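Stirkholm Park Revises Seating, Parking and Gate Procedures for Remainder of Season

STULILSIDE — May 26, 2022 — Espinoza Venue Services, operator of the ballpark at Stirkholm, today released changes to seating, parking and entry that apply to all remaining home dates.

Section 7, along the third-base line, reopens with 247 reserved seats. The section replaces general admission benches and is sold by row and seat number. Tickets bought earlier for the benches remain valid and will be exchanged at the box office window.

The Brilstead lot has been restriped and now holds around 1,000 vehicles. Prepaid parking is scanned at the north entrance only. Cash is accepted at the south entrance until the first pitch. 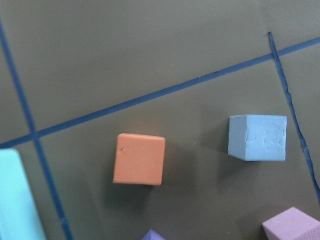
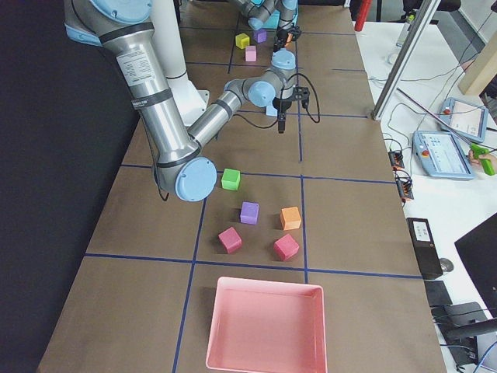 Gate and Concession Hours

Gates open 90 minutes before the first pitch. Season ticket holders may enter 30 minutes earlier through the west gate — a printed or mobile pass is required. Concession stands on the lower concourse open with the main gates and close after the final out of the eighth inning.

Bags are subject to inspection. Sealed water bottles are permitted; glass containers and hard-sided coolers are not.

The revised terms stay in effect through November. Seating charts and parking maps are available at the box office.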